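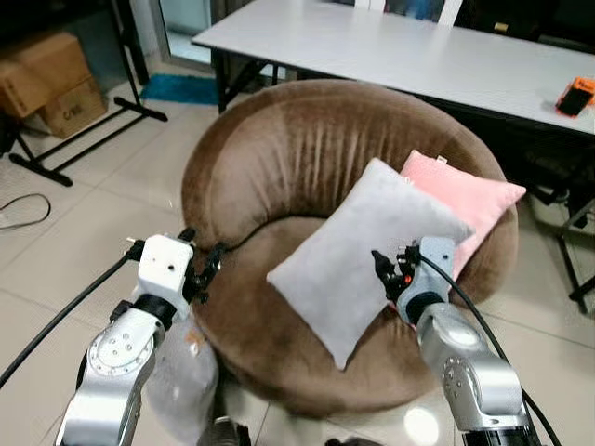 Armchair with the gray and pink cushions.

30 October 2023

Range notes, Wulard bulk 9mm, second case.

The Wulard page says "match consistency at plinking prices," so I bought a second case to see if the first one was a fluke. Same lot prefix, new box design. The Dundel chrono was set up at the usual distance, bench rest, same pistol as in April, cleaned the night before.

Fired 200 rounds for the function check. 2 failures to feed, both nose-down on the ramp, both from the same magazine. That magazine has a tired spring and I marked it with tape months ago, then put it back in the bag like a fool. So I don't count those against the ammo, but I don't get to call it a clean run either. Need to repeat with the good mags before anyone quotes me.

Velocity: 15-shot string only, the light was going and the screens started dropping readings. High was 1,296 fps. I don't believe it. Everything else in the string was well under that, recoil felt the same, and the spent case looked like its neighbors. Primer normal, no flattening. Most likely a bad read off the rear screen. Left it in the log with a question mark instead of tossing it, as I've been burned before by throwing out the number I didn't like.

Accuracy is fine. Not "match." Groups opened up when the barrel got warm, same as with the Guerra we had last year, and the Guerra costs less when it's in stock. I'd want to shoot the two side by side on the same day before saying more than that. The reviews on the seller's site are no help. Half of them are rating the shipping.

Brass: sorted and tumbled what I could find. Primer pockets look OK by eye, not gauged yet. Sooty on the outside, more than I'd like. Flirent powder solvent took most of it off the feed ramp, though the label's "no scrubbing" is nonsense, I scrubbed.

To do:
- new springs for the taped mag, or bin it
- rerun the string at midday with fresh chrono batteries
- pull a few bullets and weigh charges, check the spread against the first case
- ask the seller if the new box means a new powder (they will say no)

Not ordering a third case until the rerun is in.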